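How to set up a mouse and pad on a shared table

A wooden table that also holds toiletries and a plant can still work as a desk. Pick the part you will sit at and keep it for the mouse and pad – everything else goes to the far edge.
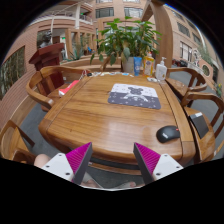
Reading time: 2 minutes

1. Stand tubes and pump bottles upright in a row along the back. Small flat items can go in a line beside them.

2. Wipe the wood and let it dry before the pad goes down. Crumbs under a pad make it rock.

3. Lay the pad flat, square to the table edge, a hand's width in.
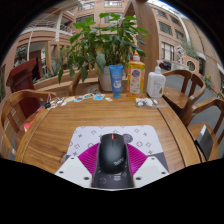 4. Sit down and rest your forearm on the table. Slide the pad until your elbow stays close to your side, then leave it there.

5. Clean the pad in April and again in the fall, using a damp cloth and a drop of dish soap.

Contact Angelica Maglaya | © Flurkex 2020 | Back to top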